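Friday, July 26, 2024

Handa notebook, long entry, sorry in advance. Mostly wrist camera and cable stuff, plus me changing my mind about the rail again.
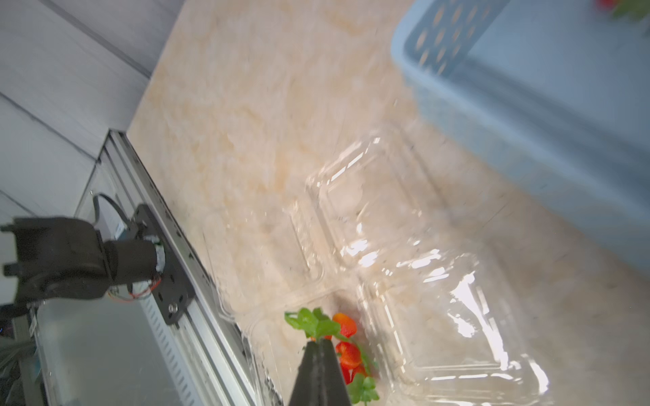 So I finally moved everything over to the strawberry task this week, after way too long with the foam blocks. Blocks were great for getting the two arms to talk to each other, but they let you get away with anything! You can squeeze a foam block as hard as you like and it forgives you. Strawberries into a clamshell is the thing I wanted from the start (pick one up, put it in the box, don't make jam), and it shows up every lazy decision I made in the spring.

First lazy decision: grip force. I had one number in the config for "closed" and it was a position, so the motor just pushed until it got there. Swapped it for a current limit of 39 in Jolau's units, whatever those are, the manual doesn't say. At 50 the berries come out with dents. At 39 they hold fine if the finger is lined up with the fat part of the berry, and slide out if I grab near the tip. I'd like to go softer and put something grippy on the fingers, maybe a bit of silicone sheet, but one change at a time.

Second one: the rail. I love having the arm on aluminum extrusion, it's so easy to slide things along and try a new spacing, but every time I loosen the plate to move it I lose the calibration and then spend my evening getting it back. Tonight I put a strip of tape down and marked where the plate edge goes. Should have done that months ago. If you borrow the bench, PLEASE put it back on the mark, or at least leave me a note on the shelf.

Cables! The signal wires near the base joint still bug me. They're tucked up under the joint and they stay put for small moves, but on a big swing toward the wall they pull tight and I get dropouts on the bus. Log from Wednesday has 462 missed packets in one session, nearly all of them in the same part of the swing. I re-routed with more slack and did the same moves again: way better, still a handful. Next thing to try is a proper strain relief. Inis has a little clip design in the shared parts folder that would probably work with the hole spacing changed (don't print it at the default size, I did, it's tiny).

Wrist camera notes. The overhead lights bounce off the clear plastic like crazy. The box detector loses the rim of the clamshell whenever there's a glare spot on it, and then it guesses, and the guess is usually the wrong compartment. Locked exposure helped a bit. A diffuser would help more. I also tried a run with just the lamp by the door on, and the rim came through nicely but the green tops went muddy, so there's a middle ground somewhere in there.

The marbled counter is another headache, to be fair. I keep thinking I'll lay down a plain mat, and then I think no, the thing should work on a real kitchen counter or what's the point. Leaving it for now.

Data: 2139 frames labeled so far, which sounds like a lot until you see how many are nearly the same picture. I want more with the berries close together, leaves overlapping, because that's where the picker gets confused about which top goes with which berry. Eklund controller firmware is still on the old version, on purpose, the new one changes the homing order and I don't want to deal with that in the middle of this.

To do, in no real order:

- strain relief clip, resized
- something to soften the overhead light
- silicone on the fingertips, then redo the current limit
- close-together berries, lots more of them
- slower lift for the first bit of the move, it jerks
- check the bolt on the plate again after a long session

I'd like both arms sharing one clamshell by October, one holding the lid and one filling. The lid is going to be a whole other notebook, I think. It's springy and it wants to close on whatever is near it. Back at it tomorrow morning, bench is mine till lunch.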